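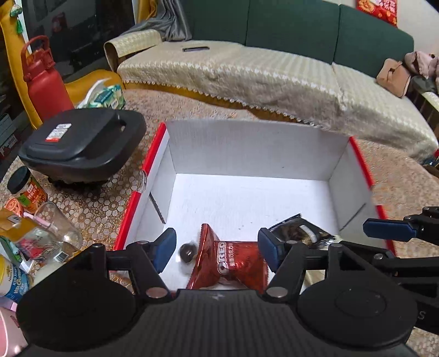
Part 2: Hanging the show

By the end of August I had 981 photos of Hilwood on my hard drive and no clue which ones belonged on a wall. My project was supposed to be about shop windows at dusk, but I kept wandering off to shoot bus shelters (I love bus shelters!), so the first edit was pretty painful. I got it down to 131, then printed those as tiny contact sheets and scribbled all over them.

The final set was 62 pictures. I had them printed at Postero on matte paper, and the blues came out way deeper than on my screen — I ended up redoing nine files with the shadows lifted. If I did it again I'd order test strips first. The whole print bill was $256, more than I'd planned.

The hallway at Brekberg was the only space I could get. The light is kind of green in there, so I put the warmest shots by the door and kept the night ones for the far end. Spacing took me forever. I hung the first row at my own eye level and I'm short, so that all had to come down again.

Still to do: captions, the artist statement, and a better title than "Windows, Mostly."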